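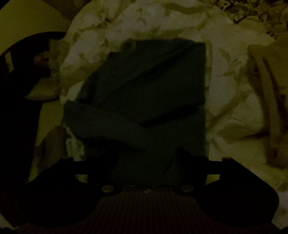 Green one, folded, on the unmade bed. Fold is a bit diagonal, I know

Home Threads Archive About
November
By Serpil Kurtuluş
Print | E-mail

ok sweater swap thread. Summer stuff out, warm stuff in. I do this every November and every November I forget how I did it so this time I'm writing it down

Starting late, it's nearly 4 pm and the light in the bedroom is going already

The setup: one dresser (Girkau, three deep drawers, the middle one sticks), one 66 quart bin that lives under the bed, one closet shelf I can only reach with the step stool

Rule for the bin: if the lid doesn't shut without me sitting on it, something leaves the apartment. I sat on it last year. Lid has a crack now

Step one was everything out. Should have made the bed before that. Did not make the bed

T-shirts first. Easy. Rolled the ones I sleep in, stacked the ones I'd wear outside. Two went straight to rags, bleach spots

Linen pants – do you fold or hang for winter? I've always folded and they come out in May with a line across the knee you could rule paper with. Analyn says hang them upside down by the cuffs. Trying it. Will report back, by which I mean I'll forget

Swimsuits in a zip bag. Same zip bag as last year, has sand in it. Leaving the sand

Now sweaters. These are the reason I'm tired

My mother folded every sweater in the house the same width as the shelf. Arms in, sides in, bottom up, done, next. She could do it while on the phone. I can do it while swearing

What works for me on thick stuff:
lay it face down
arms straight across the back, one over the other
sides in
bottom up once, then once more if it has to go in the drawer

The thin ones I do in thirds and stand up in a row like files. Thick ones won't stand. They flop over and take the whole row with them

Also don't press the stack flat with your hands. I used to. You get a hard crease right across the front and it stays there til you wash it

Somebody asked if I wash everything before it goes back in the drawer. The wool, no, if it was clean when I put it away. I shake it out, hang it over the bathroom door for an hour. Anything that smells like the bin gets washed with Verkus on cold

And yes I check for moths. Hold it up to the window, look at the armpits and the cuffs. Found a hole in the gray cardigan. Şengül mends better than I do so it goes in a bag by the front door with a note pinned on. The bag already had something of mine in it from last winter. Sorry Şengül

Tea break. Bed is still covered, so I drank it standing up

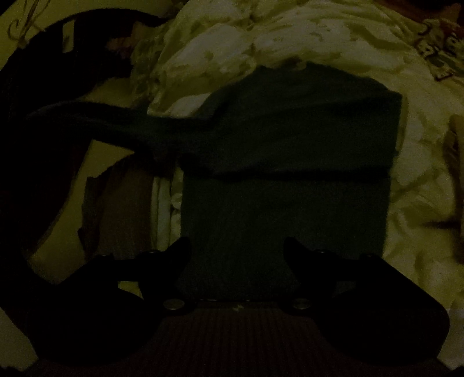
Sleeves are my whole problem. The body of a top I can do, I've been doing it since I was nine, it's the arms. On anything thick you tuck one in and it slides out again while you're doing the hem, and then you've got a neat rectangle with an arm on it. See the green one on the flowered comforter, top left, whole sleeve lying out across the bed. Stack part is fine, I'd put that stack in a drawer. But you can't shut a drawer on an arm, it catches in the runner, ask me how the middle drawer got the way it is

Fix for that, from Songül, who worked in a clothes shop in Allura for years: fold the sleeve down along the side of the body before you bring the side in. Not across the back. Down. Then the side fold holds it

Tried it on a fat turtleneck just now. Holds. It comes out a bit thicker on one edge so alternate them when you stack, thick edge left, thick edge right. Otherwise the pile leans

Hoods: no idea. I fold the hood into the neck like an envelope and hope. Open to suggestions

Replies say use a folding board. I had one. The thing takes up more room than the sweater and it's made for shirts, anything chunky slides off the flap. Gave it to Marichka and she uses it under her laptop

Drawer order, for future me:
top = socks, tights, thin long sleeves
middle = everyday sweaters (pull from the LEFT handle, lift a little)
bottom = heavy ones, scarves down the side

Coats are already in the hall, that was last month's fight

The shelf gets the spare blanket and the one dress I keep for weddings. Haven't been to a wedding since the blanket was new

Sachets. I bought the Keskin cedar ones, 2 to a bag, and they smell of nothing after a few weeks. Light sandpaper on the wood brings the smell back, do it over the sink. Did one, the other's gone missing, I think it's in the bin with the shorts. Not opening the bin

Lid shut btw. No sitting

Someone says I should sort by color. With that window? By five o'clock navy, black and dark green are all one color in there. I sort by how heavy it is, you can feel that with the lamp off

Give away pile so far: one striped sweater that itches, a fleece vest with a broken zip, jeans I've been lying to myself about. Bag goes to the hall tonight or it'll be back in the closet by the weekend, I know me

Kept a brown pullover I never wear. It was my aunt's. Not up for discussion

One more thing on knits, don't hang them. Even on the padded hangers. I hung a long one behind the door all last winter and the shoulders have little horns on them. Steamed it, horns came back smaller

If you do have horns – wet just the shoulder, lay it on a towel, pat it down with your palm and leave it overnight. Worked on one shoulder. Other one's still got a bump

Pillowcases came out of the bottom drawer too, no clue why they were in there. Moved to the linen cupboard. Found the missing tights inside one

ok last round. Scarves rolled not folded, ends tucked, down the side of the bottom drawer. Gloves in pairs, with a clothespin on each pair. The odd glove stays for one more winter

183 of you liked the post about the pants?? fine. Cuffs up, clips on the seam and not on the flat part, they leave a mark otherwise. That's from Analyn again

Still to do: turn the lamp on, make the bed, find teh other sachet, text Şengül about the cardigan

Hood advice still wanted, I'm reading replies after dinner

Print | E-mail
Home Threads Archive About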